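Section 4: Planning and costing your workcell before you order

Good news first: most of the money you can save on an Arari two-arm set-up is saved at this stage, with a tape measure and a simulated room. Work through this section before you ask for a quote. It takes an afternoon, and it's a very enjoyable one!

Before you start

You will need a floor plan, the Prernow planning sheet (version 2025-02-08 or later) and the planning software on any fairly recent computer. You don't need a robot.

4.1 Set your ceiling

1. Write your total budget in box A. The worked sheet uses 4,000, in whichever currency you buy in. This covers fittings and room changes only; the arms and body are costed in Section 5.
2. Take off 800 for delivery and fitting, and put the remainder, 3,200, in box B.
3. List every surface, bin and stand the robot will have to reach. Include the ones you already own, at a cost of zero.
4. Mark each item "must have" or "can wait". Be strict with yourself.

Note: Kaiwen Qin's first sheet for the Gernska site came to 3,248, which is 48 over box B. Moving one stand to the "can wait" column fixed it.

4.2 Build the room in simulation

5. Draw the walls and large furniture as plain blocks. Flat colours are fine, and they make it much easier to tell one surface from another when you're looking down past the grippers.
6. Place the robot where you expect to use it, with both grippers open and empty.
7. Look at the layout from the body and from close to a gripper. Save a picture of each view and attach them to your sheet.

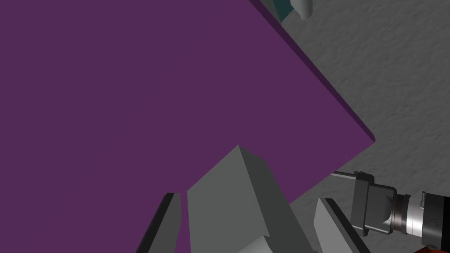
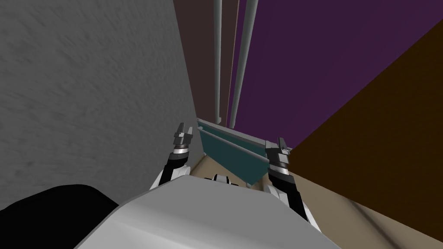
Figure 4-1. Simulated layout check, grippers open. First view: close to one gripper, over the purple slab. Second view: from the robot's body, facing the teal tray.

8. Check the space on both sides of each wrist. Fingers may clear a wall easily while the casing further back does not, so look along the whole arm.
9. Look for anything tall and thin, such as poles or uprights, near the place where the arms will work. Enter each one in box D with its distance from the robot.
10. Move one item at a time and save again. Small changes can make a big difference, and trying them costs you nothing.

Caution: A clear view in simulation does not replace a site measurement. Measure the real gap at floor level and again at wrist height before you pay a deposit.

Caution: Do not plan to remove a fixed wall or panel until the building owner has agreed in writing.

4.3 Turn the layout into an order

11. Copy every "must have" item from 4.1 into the order form, using the sizes from your saved layout.
12. If an item needs to be a special size, try the nearest standard size in simulation first. Nana Sowah did this with a Pan shelf unit and cut 127 from the order, with no loss of reach. Lovely result!
13. Add up the order and compare it with box B. If you're over, go back to step 4.
14. Ask a second person to check the sheet against the saved views. Both of you should sign it.
15. Send the sheet and pictures to your planning contact. Gifty Dogbe handles new sites; Aminu Obi handles additions to existing ones.

Note: Orders received by the end of April are held at the quoted price. Later orders are quoted again.

Keep your "can wait" list with the signed sheet. You'll need it for Section 9, Adding equipment.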